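The Teal Cloth

Virgilio Marquez had worked in the linen room at Skurkdale for most of his life, and when his knees went he trained his nephew to do the job. The nephew was called Jayson. He was twenty-two and had come down from Calimlim with one bag and a coat that was too thin for December.

The linen room was in the basement of the hospital, next to the boilers. It had a long table, four cages on wheels and a sink with one tap. Everything that came back from the laundry went through it. Sheets were done by machine at the laundry and arrived flat. The theatre cloths and the scrubs arrived in sacks and had to be folded by hand.

"Find the corners first," Virgilio said. "If you haven't got the corners you haven't got anything."

Jayson found two corners and lost one. The cloth slid off the table and he picked it up and put it in the sack for rewashing, as he had been told to. By dinner time that sack was fuller than the cage.

"How many did you do in a day?" he asked.

"900, in a good week."

"In a day?"

"In a week. 90 before dinner was plenty for one morning."

Jayson did 31 that first morning. His uncle went through them and undid six, without saying what was wrong with them. Jayson folded the six again. Three passed.

Consolacion Samonte came down at two for the theatre cage. She had been a nurse on the second floor for so long that the lift seemed to come when she wanted it. She looked at Jayson's pile, then took a cloth from the top and shook it open.

"When I open this I want it to fall away from me," she said. "This one falls on my shoes."

She showed him. The long edge went back on itself, then back again, so that a small flap was left on the outside. You took hold of the flap and the rest came down by its own weight. She did it twice and gave him the cloth.

"Virgilio knows all this," she said. "Did he not tell you?"

"He told me corners."

"Well, corners as well."

She took the cage up and left him with the cloth. He practised on it until four, the same one over and over, until the creases went in by themselves. Then he did the rest of the sack.

Amado Cabanatuan, who ran the stores, stopped in on his way home. He wanted to know about a cage, number 2729, that was down in his book as returned and was not in his corridor. Virgilio said it was on the second floor with the wheel off. Amado wrote that down. He asked how the boy was getting on.

"He's slow," said Virgilio.

"You were slow."

"I was never slow."

"I was here," said Amado. "You put the flap on the inside for a month. Sister Filov sent them all back down with a note."

Virgilio said he did not remember any note. Amado said good night and went up the stairs. Jayson kept his head down over the table and went on folding.

At six they put the lights off over the sink. Virgilio sat on the upturned crate to change his shoes, which took him a while now. He asked to see the last pile, and Jayson brought it over. His uncle took the top cloth by its flap and stood up with it, one hand on the table, and let it drop. It came down straight and stopped just short of the floor.

He looked at it for a bit. Then he folded it again, quickly, hardly watching his hands, and put it back on the pile.

"Bring a warmer coat tomorrow," he said. "The door sticks open when the lorry's in."

"I haven't got one."

"There's one of mine behind the boiler. It wants a button."

Jayson found it on the hook. It was brown and smelt of soap, and it came down past his knees. He put it on over the thin one and they went out by the back way, Virgilio going first and holding the rail. 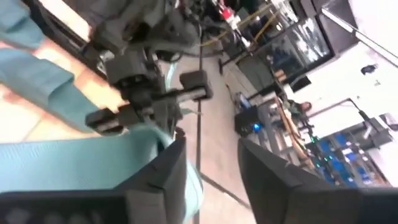 Teal cloth with a flap folded over.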